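Retaping the grippers, and other small jobs

2020-02-24

I look after the hand-held grippers we use for the kitchen tasks, and most of that work is dull. Writing it down helps me remember what I did the last time.

The fingers come first. We wrap the contact faces in dark tape, and the inner edges take all the wear. On one pair the tape had frayed and was coming away in strands – still usable, but a loose end can catch on the lip of a lid. I pulled the old tape off a spare set, wiped the blocks with alcohol, let them dry and put on a new layer. One layer only. In July I tried two and the jaws no longer closed fully on thin things.

Next are the pivots. The linkage arms turn on brass eyelets, and grit gets into them. I take each arm off, clean the ring with a cotton swab and refit the screw until the arm moves without wobble. Aigars Kivi likes his tighter than I do. We have agreed to leave each other's tools alone.

I keep a paper card for every tool. The pair I serviced this time was at 373 grasps since its last check, and the one before it went in at 178 after somebody dropped it. The rule is to look at the tape every 30 grasps, which people mostly remember.

After that I do a short handling check with a food container. It's a good test piece because the walls are thin and the lid has a rim. I pick it up from the table, hold it by the side, put it down and open the jaws all the way. If it slides in the grip, the tape goes back on the list.
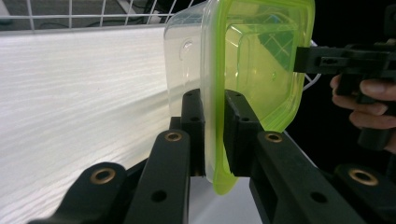 Same lime-green lid in both.
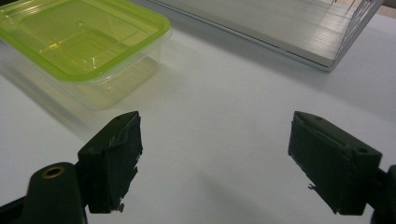 Parts and spares

The tape is from Flomura, 26 mm wide, trimmed with a knife after wrapping. I bought a cheaper roll from Tivimico last year and the glue crept out at the edges, so that one is now for labeling boxes. Sarmīte Raudsepp has the drawings for the finger blocks and can print more, but she needs a few days' warning.

Still to do: replace the stripped screw on the second tool, and order more eyelets before we run out.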